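Flillska (tabletop kit)

Flillska is a tabletop tidying kit for robot arms, sold by the firm Enau from its offices in Clidstead. It consists of software, a pair of slim gripper fingers, a wrist camera bracket and a printed manual. The buyer supplies the arm, the table, the things to be tidied and the patience. The kit is aimed at teaching labs and small workshops, and its stated purpose is to get a two-finger gripper picking up small, awkward objects and putting them in a container the user has chosen. The name has no meaning in any language, a fact the manual mentions twice. 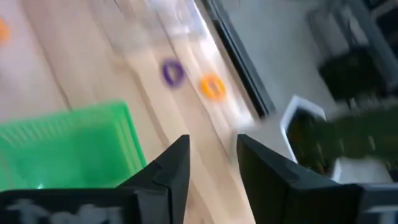 Entry by Friederike Steinbach
Product reviews and kits section
Last revised 16 June 2019

Overview

Most tidying kits are demonstrated on wooden blocks, which hold still, keep their shape and look good in a brochure. Flillska's makers chose coiled plastic wristbands of the kind that hold a locker key. A coiled wristband has no top, no bottom and no opinion about which way it should be facing. It stretches when pulled and springs back when dropped, often somewhere else. Small plastic rings are the other suggested item, and beginners tend to find them kinder.

The kit sells for 465 euros. That does not include the objects, a point which has caused some bad feeling among buyers who assumed that a kit about wristbands would contain a wristband. Enau's reply is that they are cheap and come in many colors, and that the user will want to choose.

History

The software began as Tzanetos, a free program for sorting small parts on a bench. It was written by Kacper Wróbel, who still maintains it and still answers its mail, usually at length. Tzanetos could recognize a part and say where it was. Picking the part up was left to whatever arm happened to be nearby, and the results were mixed.

Enau took on the program, added the fingers and the camera bracket, and first sold the package in October under its present name. Early copies went out with a manual of 70 pages, of which the first dozen dealt with cable routing. The current edition is the same length. The cable routing has been moved to the back, where readers find it after they have needed it.

Contents

The fingers are black and taper toward the tip, so they can get down between the loops of a coil without flattening it. They bolt to the supplied mounting plate with four screws. A spare screw is included and should be put somewhere safe at once, as the first one to roll off the table is rarely seen again.

The bracket holds a small camera at the wrist, looking out past the fingers. This gives the software a close view of whatever the gripper is about to do. It also gives the owner a large collection of blurred pictures of table, taken whenever the arm moves quickly. The manual advises keeping them, on the grounds that the arm has to cope with that view too.

A second camera, fixed beside the table, is recommended in a footnote and treated as necessary everywhere else.

Setting up and use

The user lays out the objects, sets down a container and marks it as the target. Enau suggests something with a low rim and a strong color for the first few days. Bright green does well against pale wood. The arm is then guided by hand through a number of pickups, after which it is allowed to try for itself.

The manual asks for at least five guided pickups per object. Owners report that this is enough for a ring and wildly hopeful for a coil. For a mixed table the same manual recommends 1000, a figure it gives without comment in the middle of a paragraph on lighting.

The layout below is typical of a mixed table, with purple and black coils still out on the wood and a yellow one in the basket. Clear panels at either side make it harder than it looks.
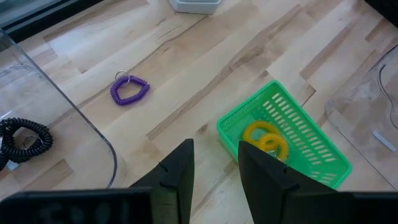 Clear containers

Transparent bins deserve a section to themselves, and in the manual they get one sentence ("Clear plastic may need care"). The trouble is easy to state. A camera sees the coil behind the wall very well and the wall hardly at all. An arm that trusts its camera will reach for the coil in a straight line, and the bin will make itself known.

Three remedies are in circulation. One is to put tape along the rims, which works and looks dreadful. Another is to enter the bins by hand as no-go areas in Tzanetos, which works until somebody moves a bin. The third is the fixed side camera, since a wall that vanishes from the wrist will often show a reflection from somewhere else. Wróbel prefers the second method. Most owners use the first and take the tape off for visitors.

Ceiling lights matter more than Enau lets on. Long bright fittings overhead leave streaks on curved plastic, and these wander as the viewpoint changes. Clutter behind the table does no great harm, though dark equipment under dark shelving can swallow the outline of a clear box altogether. Tall items standing among the bins, such as the potted artificial cactus here, ought to be entered as obstacles, needles or no needles.

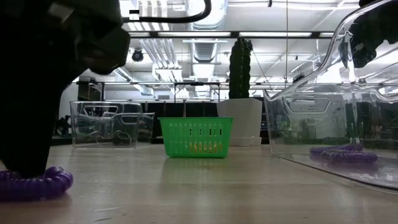

Reception

Teachers have generally liked the kit. Students can see for themselves what has gone wrong, and a dropped wristband costs next to nothing and harms no one's feet. Workshops have been cooler. A common complaint is speed: the arm pauses over each coil for a moment, like someone choosing a chocolate, and there is no setting to shorten the pause. Enau describes it as planning time.

The fingers are well regarded even by people who dislike everything else in the box, and are now sold separately.

Known faults

The software sometimes takes the metal ring on a wristband for a separate object and goes after it alone. This tends to succeed, as the wristband comes along too, and so the fault has stayed low on the list -- below a misspelling in the start menu.

Rings lying close to a table edge are skipped by default. The margin can be changed under Workspace, in a field labeled "Courage".

See also

Tzanetos (software)
Enau
Two-finger grippers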